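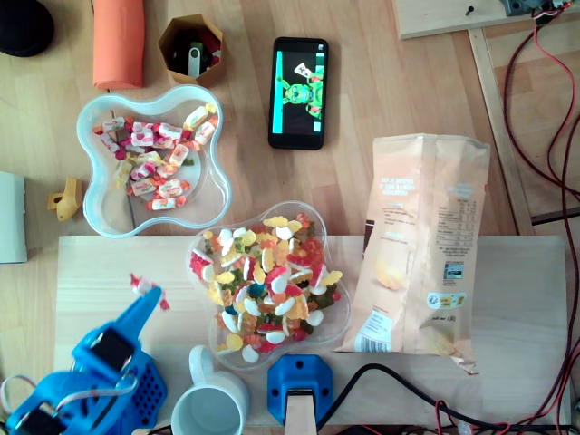
August, 7:40 pm, shared shop, bench side of the build. Finger geometry is the open item on the Skireo arm. The long tapered finger reaches past the servo housing with enough clearance that the blue parts do not foul the bench at low approach angles, and that was the main complaint against the short version. Small wrapped candies are the current test object: light, irregular, individually wrapped, and the tip of the finger can be brought onto one with the rest of the gripper still well to the side. The lobed bowl they come out of is less friendly. The rim curves in between the lobes and a straight finger has few clean ways over it.

Mechanical

Reprinted the finger overnight, same filament, infill up one step. Tip deflection under a light side load is down by eye, not measured. The perforated side panel stays. Maarten wanted it solid for stiffness, but the holes save print time and give somewhere to tie cable. If it cracks at the lower row we revisit.

Servo screws: the two nearest the horn had backed out half a turn since the last session. Cleaned, threadlocker, retorqued by hand. Check again after the next long run. If they move a second time the fault is in the housing, which is probably relaxing under the clamp load, and the fix is inserts.

The post bracket is the four-hole print. Holes came out tight for the screws we stock, so I opened them with a hand drill. Model file updated, not reprinted. Whoever prints the next one should use the file in the Ketside folder and not the copy on the shop laptop, which still has the old hole size.

Electrical

Bus dropout again on the second joint, 3 times in the first session. Always at the same posture, arm extended and wrist rolled toward the operator. Swapped the servo lead with the spare and the dropout followed the lead. Bad crimp at the connector, visible with the loupe once the boot was off. Re-crimped, pulled on it, reinstalled. No dropout in the second session with the same posture held for a few minutes. Leaving the old lead tagged in the drawer for I-seul, who wanted to look at the crimp tool.

Power wiring needs to be dressed properly. Red and black are still running in a tangle along the bottom and up the right side and there is no strain relief at the supply end. Not a hazard at present currents, but it makes every swap slower than it should be. Adhesive clips on order from Stostell.

Zero offset on the gripper: closed position reads 27 counts high after reassembly. Rewrote the offset in the Obi config and power cycled twice. Holds. Open limit left alone.

Runs

Operator was Anika for the first session, me for the second. Single pick of a wrapped candy off the board, carry, release. Total closures logged across both sessions 259, most of them short jogs while setting the approach and not scored as attempts. I did not separate the two in the log and should have. Added a button flag tonight so that scored attempts are marked from here on.

Observations, in no order:

Pinching across the wrapper ends fails more than pinching across the body. The wrapper slides on the bare print surface.

A strip of rubber on the inside face would help with slip, but adds thickness exactly where the taper is supposed to be thin. Try on one finger only.

Closing speed is too high. At the current setting the first contact pushes the candy away before the other side arrives. Halving the speed looked better for the few tries I gave it.

Temperature on the gripper servo was fine through the first session and warm to the touch at the end of the second. The grip command holds full torque against the object for as long as the command is held. Need a current limit after contact.

Log file stops at line 366 for the second session. Disk was not full. Suspect the logger exits when the USB port re-enumerates, but I have not reproduced it.

Open

Loretta: does the unwrapped gummy set go in the test list or not? They stick to the print and would mean washing the fingers between runs. My vote is wrapped only until the slip problem is settled.

Mavis: calibration script still assumes the old finger length. Tip position is short by the difference. I have a local patch but it is a hardcoded number and should not be merged.

Next session: current limit first, then rubber on one finger, then repeat the same pick at half speed with the attempt flag on. Bowl picks wait until picks off the board are boring.

Supply off at the strip, arm parked, 10:15 pm.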